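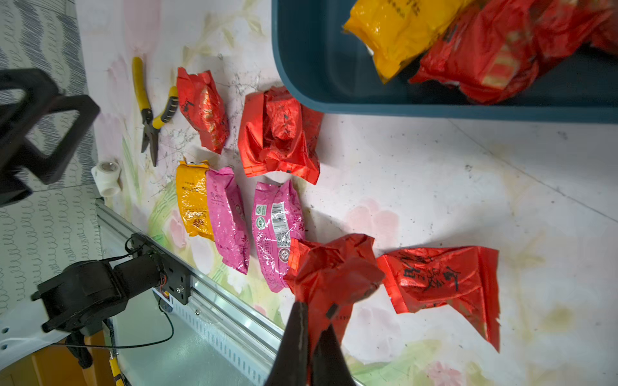 28th February
Posted by Yavuz Kahraman

Print this page | E-mail this page

Thread on tie-break questions for trivia nights. Mostly notes to myself after the last round at the Gurnard, where two teams finished level and the tie-break finished level as well.

The question was: how many intersections are on a full-size Go board? Answer, 361. The board is 19 by 19 and the stones go on the lines, so you count intersections and ignore the squares.

I set it as nearest-the-mark. Both teams had a Go player. Both wrote 361. A nearest-the-mark question fails if the exact figure can be worked out from something a reasonable number of people already know.

Same problem with squares on a chessboard (all sizes), cards in a standard deck minus the courts, pips on a pair of dice. They look like estimation questions. They are arithmetic questions, and a table of four with a pen will get there. 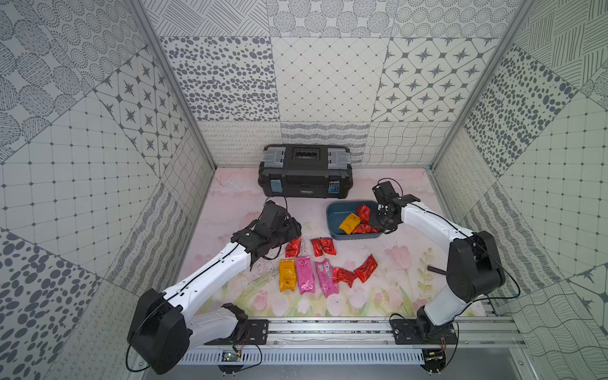
Black toolbox, blue tape on the latches.

What you want is a figure that is fixed, sourced, awkward in size, and not derivable. River lengths are poor because sources disagree on where the river starts. Populations are poor unless you name the census. Building heights are fine if you say whether the mast is included.

Year questions are the safest format. "In what year did X open" has one answer, everybody understands the unit, and the error is easy to state. The weakness is clustering. If the theme is railways, every table writes something in the same few decades and you get equal errors on opposite sides.

On opposite sides: write the rule down before the night. If the answer is 200 and one team says 189 and the other says 211, both are out by 11. Without a written rule you will be arguing about it at the bar.

My rule now is that the lower guess wins. It is arbitrary and that is fine. It is printed on the answer sheet under the team name box. The Rovberg league prints the opposite rule, so check if you are a visiting setter. 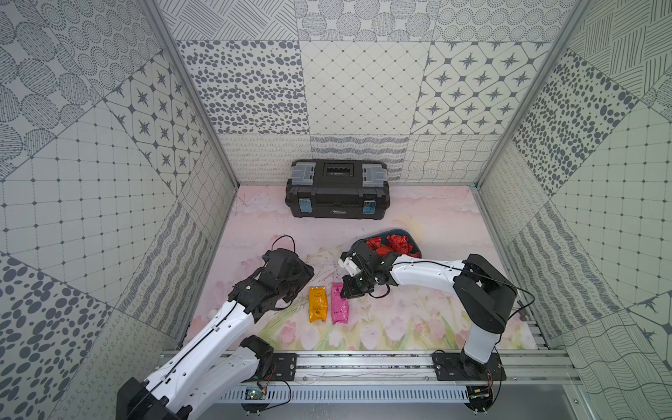
Snack packets and tray, with the toolbox behind.

Large ranges need a different measure. If guesses run from hundreds to millions, absolute error favours whoever goes low. A guess of zero can never be out by more than the answer, while a high guess can be out by anything. Use the ratio of guess to answer, inverted when it is less than one. Smallest ratio wins.

Clundatix will do the ratio for you but it is off by default. Settings, scoring, tie-break, then change "difference" to "factor". It rejects a guess of zero in that mode, which is correct behaviour, though the error message is unhelpful.

Someone will ask about sudden death on the microphone. I have stopped using it. It rewards the captain's reaction time, and in a loud room the table nearest the speaker has an advantage. Hou still runs it and has a better PA than I do. 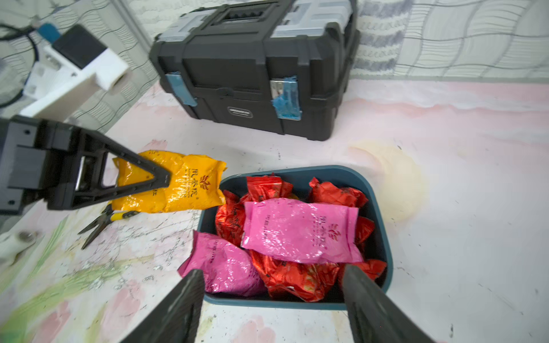 Reading time: 4 minutes

Storage: I keep tie-breaks in a separate file from the main rounds, with the source and the date checked beside each answer. Anything I last checked before December gets looked up again before use. Records and totals go stale. Opening years don't.

Always carry a second tie-break. I didn't have one at the Gurnard and ended up using a spare picture-round question, which both teams got wrong, so the prize was split.

Replacement for the Go question is written and tested on people who don't attend. I won't post it. If you have a non-derivable figure with a single good source, replies are open. No river lengths please.

Contact | Copyright Yavuz Kahraman | Back to top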